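Does the Folding Method Matter? A Gallery From the Shirt Table

Text and pictures: Svetozár Kollár

I have been told, by people I otherwise trust, that there is a correct way to fold a long-sleeved top. Anitha Poojary swears by sleeves first. Gunnlaugur Ásgeirsdóttir prefers to fold the body lengthwise and deal with the sleeves whenever they turn up. Both of them claim the result takes less room in a drawer, and both say it as if someone had measured.

I doubt it. A shirt is the same amount of cloth whichever way you bend it. I own 11 long-sleeved tops and one drawer that was already too small when I bought the dresser. I have read the advice, watched the demonstrations and sat through a talk at the Urnska housewares fair where a man folded a sweater for 15 minutes. My drawer still sticks.

So this gallery is for people who want to look at folding without being promised a calmer life. There is no before-and-after drawer shot. Those are mostly good lighting and a few shirts left in the hamper.

Sleeves in

The usual instruction is to lay the top flat, smooth it out and bring both sleeves across the body. I have no quarrel with this as a first step. Loose sleeves are a nuisance, and knits slide around more than a stiff cotton shirt does. My complaint is with the word "smooth," which appears in every guide as though you could do it once and be done. Soft knit fabric ripples. Push a wrinkle out at the hem and another one shows up near the side seam.

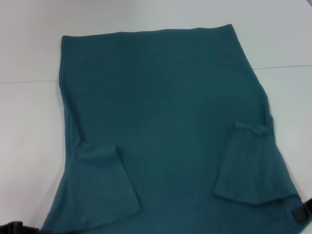
Teal long-sleeved knit with both sleeves folded in. Creases still there, as promised.

Anitha's view is that the ripples don't matter once everything is stacked. Maybe so. Then I would like to know why the guides spend half a page on getting rid of them.

The long fold

Next comes the question of how wide the finished bundle should be. The Wundier catalog, which would also like to sell you a set of drawer dividers, says a third of the width of the shirt. Gunnlaugur says to use your hand. I say it depends on the drawer, and that neither of them has seen mine.

Long, narrow folds are where I lose patience. They look fine along a straight edge, and then the cloth curves away lower down and you have to decide whether to start over. I usually don't. 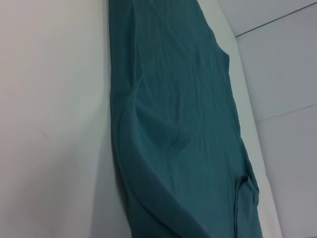 Dark teal cloth on the white tabletop, with a narrow fold along one side. Straight for a while, then not so straight.

I will give the long fold this much: it makes the pieces easier to stand upright, if standing your shirts upright is something you want. Kenta Hosoda does it with all of his and says he can find any color in the dark. I have not asked for a demonstration.

Heavier sweaters are next, probably in June, when I won't need to wear any of them. Send me your method if you have one. Bring a tape measure.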